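# Fluffy season is here and I am so ready

November! The month I get to drag the big zip bag down from the top of the closet and say hello to every soft, ridiculous, oversized thing I own. I look forward to this more than I look forward to most holidays.

I do the whole swap on the bed. Linen shirts and thin cotton stuff go in one heap by the pillows, winter things get laid out flat so I can look them over, and I put on a podcast and lose an entire morning to it. My friend Yvette Girard does hers in 200 seconds flat by shoving everything into a drawer and leaning on it. I love her, but no.

The plush ones get the most attention, and the cream-white one gets the most of all. I found it in a secondhand shop in Edthorpe two winters ago and I've worn it to pieces (well, not to pieces, it's holding up great!). It lives on me from the first frost until the tulips come up.

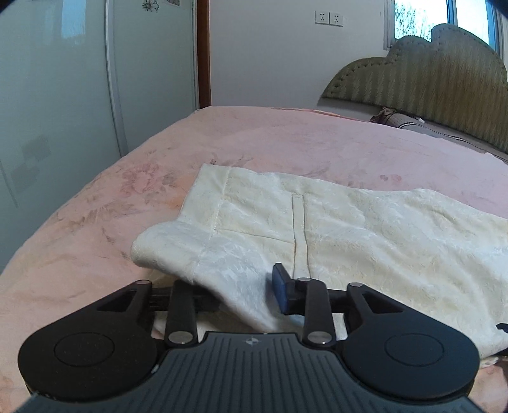
So, brushing. If you have anything with a deep pile and you've never brushed it, please go try it tonight! I use a soft clothes brush, the cheap kind, and short strokes all in one direction. You go over a patch and it lifts up and looks whiter, and then the patch next to it looks yellowish and sad by comparison, so of course you have to do that one too. Four passes is my usual. Any more and I start pulling out fluff.

Hems I leave alone, apart from smoothing the band flat with my hand. I once went at a seam with the brush and made a fuzzy little mess that took me ages to pick clean.

Folding is where I've changed my mind since last year. I used to fold in thirds and stack, and everything at the bottom came out with a crease like a road map. Harvey Li told me to roll the thick stuff loosely, sleeves in first, and stand the rolls up on end. It takes up more of the shelf but I can see everything, and I can grab one without the rest falling on my head. I'm a convert.

Washing: cold, inside out, gentle cycle, then flat on a towel. I skip fabric softener on plush now. It made mine feel kind of greasy, and the pile clumped.

Still to do: the scarf basket, the mittens (I have 2 lefts of the same pair, please don't ask), and the wool blanket Octavio Quintero gave me when he moved, which needs a good airing on the balcony before it goes on the couch. I'm making cocoa first, though.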